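Chapter 4
What Your Clothes Are Made Of

I learned about fibres the hard way, by shrinking my brother's favourite jumper down to something that would fit a cat. I was 23 and thought wool was just warm cotton. It isn't, and by the end of this chapter you'll be able to tell the two apart with your eyes shut (we're going to try it!).

Grab something with long sleeves before you read on, any colour you like, and lay it out flat. Look for the label near the collar, then read it properly, all the way to the small print.

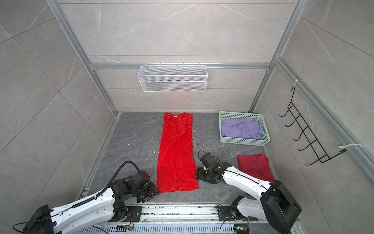 Chapter author: Bláthnaid Scanlon
Activities: Benito Villanueva

So, fibres. Some grow on plants, some grow on animals and some start out as chemicals in a factory. Cotton, wool and polyester are the three you'll meet most often, and plenty of clothes mix them. My own work shirt is a blend, and I wore it for years before I bothered to check.

Spinning is the next bit – you take short fibres and twist them so they grip each other and make yarn. Pull a few strands out of a cotton ball and roll them between your fingers. Feel how they tighten up?
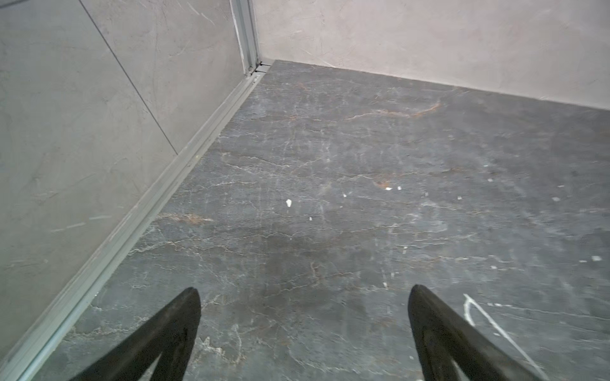
Once you've got yarn, you can weave it or knit it. Woven cloth has threads crossing over and under, and knitted cloth is all loops, so a T-shirt stretches and a bedsheet mostly doesn't. We'll start with weaving in Section 4.1, and you'll need scissors, a ruler and 200 centimetres of yarn.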